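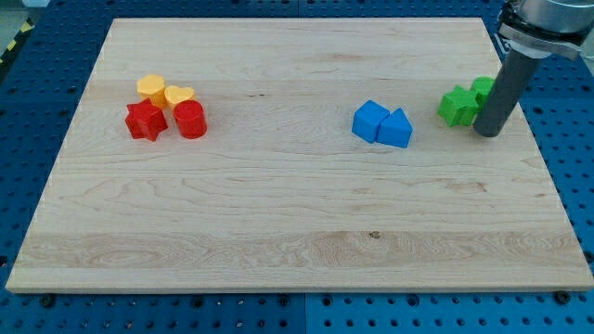 How to Chart a Football Game From Your Couch

I started charting games one November when my brother-in-law Amos Whitlock kept telling me our defense couldn't stop the run, and I wanted something better to say back to him than "yes they can." It's a lovely way to watch football, and you don't need any special software (a notebook and a pencil will get you through your first season just fine!).

Step 1. Draw your columns

Turn the notebook sideways and make one line for every play. I write down the quarter, down and distance, the yard line, run or pass, and yards gained. Leave a wide space at the end for notes, wider than you think, as you'll want to scribble things like "left guard beaten badly."

Step 2. Pick one thing to follow

Please don't try to watch all 22 players. Choose one spot, say the left defensive end, and keep your eyes there from the snap until the whistle. You'll miss a few nice catches, but the replay will show you those.

Step 3. Mark pressures as well as sacks

I use S for a sack, H for a hit and P when the quarterback has to move or hurry his throw. Be a little stingy with your P's.

Step 4. Add it up after the game

Give yourself 30 minutes once it's over, with something warm to drink, and total each column. Pull out third downs separately, and look at plays of 5 yards or less to go. Then put the date and the opponent at the top of the page before you close the notebook. I forgot to do that for most of my first year and I'm still sorting those pages out.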